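About Skirkis

Skirkis collects plastic bottles and other household plastics from offices, shops and apartment buildings in Pirnurden. Lyle Pennington started the company with one van and a rented garage. We now serve 313 addresses and have 2 sorting rooms.

Customers put drink bottles in a lined bin, caps on or off. Labels can stay on. We pick up the liner and leave a new one.
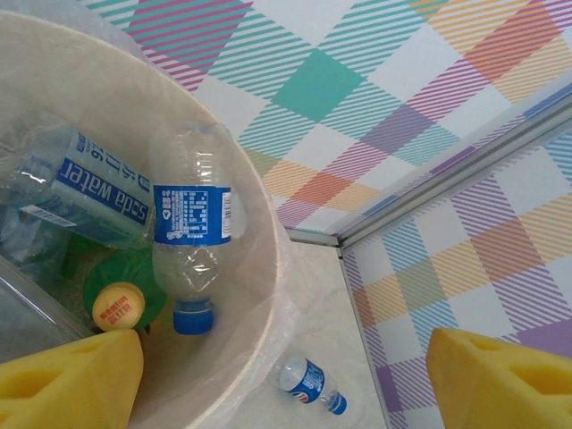 Sorting is done by hand. Clear bottles go in one stream and colored plastic in another, and caps are kept separately. Food trays are accepted if they have been rinsed.

Our newest route, Alleo Street, opened in November with 65 stops. To join a route, call the office or ask your building manager.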